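Two-arm kitchen cell moving from trial to daily use – what changes for the prep staff?
Cirnbridge Community Help > Workplace and Shifts > Automation
Posted 1/4/23 by Bastian Buschmann

I supervise the back kitchen at a staff canteen. We have 10 people across two shifts, all of them used to handling plates, mugs and small equipment by hand. Management has decided that the two-arm cell in the side room goes from trial to daily use in June. Its job is the light end of the work: racking and unracking plates, hanging mugs, moving produce between the bench and the oven.

The supplier, Krajewska, gave us a manual and a one-day course. Both cover the machine. Neither covers the people, and that is the part I have to write up. As far as I can tell, three things are still open:

Who owns the bench layout. The cell works best when items sit in known places, and my staff put things wherever there is room.
What happens to the hourly counts. Each person currently signs for plates cleared. If the cell does part of that, the sheet no longer measures anything.
Whether somebody has to stand next to it. The trial was done with one person present at all times, which saves no hours at all.

The current bench is a mat with a toaster oven, a mug tree, a dish rack, a few plates and some corn in a woven holder.

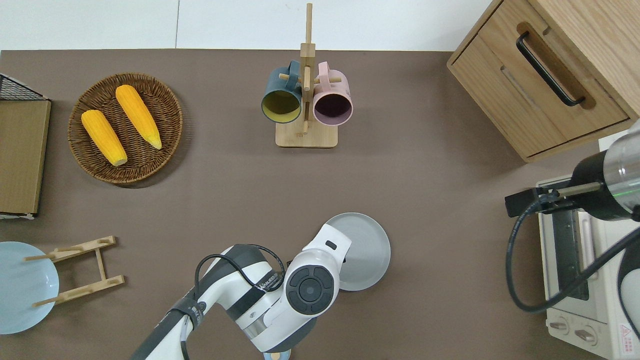
The plates are my main concern. A flat plate on a mat is easy for a person, who slides it to the edge or gets a fingernail under it. The arm has to press on the rim or approach at a shallow angle, and during the trial we logged 61 interventions, most of them for plates lying flat. Plates already standing in the rack gave far less trouble. So the question behind my question is whether I should change how staff set plates down, or leave them alone and let the cell be slow.

I would like to hear from anybody who has run something similar past the trial stage. Pay grades are handled elsewhere and I can't discuss them.

Gertraud Auer
Member, Fuvano user group

We run a comparable cell at a hospital kitchen, past its second year now. I will take your points in the order that matters on the floor.

Start with the layout. Give it to one named person per shift and put it on the rota as a task with time against it. We allow 10 minutes at the start of the shift. If it is "everyone's job", the rack drifts toward the back of the table and the morning shift loses an hour finding out why the cycle faults. The named person needs the authority to tell a colleague to take their things off the mat.

Drop the hourly plate count on the day the cell goes live. Do not run both. We kept the old sheet for a quarter and the only result was that people hurried the easy plates and left the awkward ones for the arms, which then faulted, and the faults were charged to the person on duty. We now log three items per shift: stops, cause of stop, minutes until restart. No names on the sheet. Reporting improved when the names came off.

On standing next to it: follow your own risk assessment and whatever the supplier states in writing. In our case one person is assigned to the room and does other work within sight of the cell. That person can't be called to the counter. Put this in the shift instruction in plain words, or the counter will call them.

As for flat plates, change the habit, but only at the handover point. Staff should be free to set plates down however they like everywhere else in the kitchen. At the cell, plates go in the rack. We tried asking for it everywhere and it failed in a week.

One more item that took us too long. The people who are good at hand work know which mugs chip and which handles are tight on a peg. Get them into the setup sessions early. Ours were invited after the positions had been fixed – half of the positions were then changed.
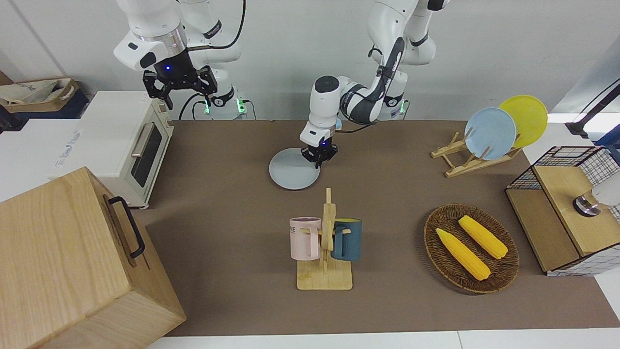
Suggested order for the changeover

1. Name the layout person for each shift and brief them with the technician in the room.
2. Mark the positions for rack, mug tree and oven on the mat with tape. Paint can wait until the positions have held for a month.
3. Retire the old count sheet and issue the stop log.
4. Write the shift instruction for the assigned person.
5. Review the stop log with the whole crew after 100 logged stops or one month, whichever comes first.

Severin Schnyder

Get Sollum trays. They hold plates on edge, problem gone. No idea about the staffing part.

Desmond Zamora

I agree with most of Gertraud's reply, with one reservation. A rota task of 10 minutes is fine if the person doing it has been trained to clear a stop as well. At our site the layout person could move the rack but was not permitted to restart the cell, so each stop waited for the shift lead. Waiting time was more than the work saved. We trained 2 people per shift and the problem went away.

Also check your cleaning schedule. Our crew used to wipe the whole bench in one pass between tasks. With the cell in place, the mat can only be cleaned when the arms are parked, and that slot has to be written into the shift. If it is left to whoever has a moment, it gets done at the end of the day by the most junior person.

Bastian Buschmann

Thanks, all. I had not considered the restart permission and will raise it with Krajewska. Burgi Stöckli on the early shift has agreed to take the layout task first. Gertraud, could you post the column headings from your stop log?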